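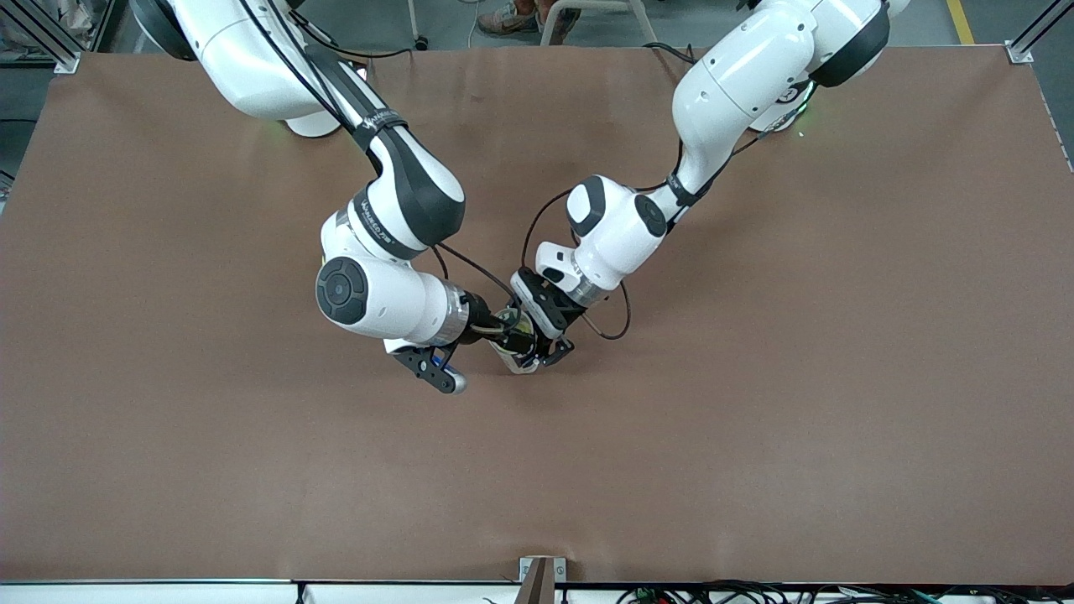 Attachment 1: table 2, brown top, taken from the fixed camera.

Ticket 596
Subject: Brown tabletop marking and going shiny in the middle
Product: Tekix matte top, large
Site: Bostorov workshop, ground floor
Status: Closed
Priority: Normal

Opened by site, 9:10 a.m.
We have two of the large brown tops. Table 1 is fine. Table 2 has started to show shiny patches near the center, where most of the small parts get handled. You only see them from the window side, with your head low. From above, and in the attachment, the top looks flat and matte as normal. The patches don't come off with a dry cloth. The top was fitted in May and we would like to know if this is wear or something on the surface. If it is wear we want to claim.

Support reply, 10:25 a.m.
Thanks for the photo. It doesn't show the patches, so please send answers to the following.
What is the top cleaned with, and how often?
Does a fingernail catch on the edge of a patch?
Has anything with an adhesive back been stuck to the table?
Please don't use any polish or melamine sponge on it until we have looked at this. Both will leave a shine of their own that can't be reversed.

Site, 11:40 a.m.
Cleaned at the end of each shift with Iketti surface spray and paper towel. No, a nail doesn't catch. Nothing has been stuck to it that we know of, but the table was in use before I took over this area – I can't speak for the first few weeks.
Table 1 gets the same spray but is only wiped when somebody remembers.

Support reply, 1:05 p.m.
If a nail doesn't catch, the first thing to rule out is cleaner residue. A spray that is wiped off with paper and never rinsed can build up on a matte finish, and it shows first where people wipe the most.
Please try this on one patch only, no bigger than your hand:
1. Warm water and one drop of dish soap on a soft cloth. Wipe for a minute, light pressure.
2. Wipe again with plain water and a clean cloth.
3. Dry with a towel and leave it for 2 hours.
4. Look at it from the window side again and compare with the patch next to it.

Site, 4:30 p.m.
Done. The test patch is duller than before but not fully matte. The cloth came away with a gray film on it. The patch next to it is the same as this morning.

Support reply, 4:50 p.m.
The gray film points to residue. Repeat the same steps on the same patch, up to three times in total. If it is still shiny after the third, write back and we will send someone from Liyanage to measure the gloss.

Site, next day, 8:45 a.m.
Third wash finished last night. The test patch now matches the outer part of the table. I did the rest of the top this morning, which took 43 minutes including drying. One faint mark left, toward the far side, smaller than a coin. It may be a real scuff. I can live with it.

Support reply, 9:30 a.m.
Good. We won't log a claim, but the mark is noted here in case it grows. For daily cleaning, use a damp cloth with plain water. Keep the spray for grease, and rinse after it. A full soap wash once a month is enough for a table in regular use.

Site, 9:50 a.m.
Understood. We still have almost 300 refill sachets of the spray in the store room, so is it safe on the painted shelves?

Support reply, 10:15 a.m.
Painted metal, yes. Bare wood, no.

Resolution: cleaner residue on matte surface. No parts sent.
Ticket closed by site, 10:20 a.m.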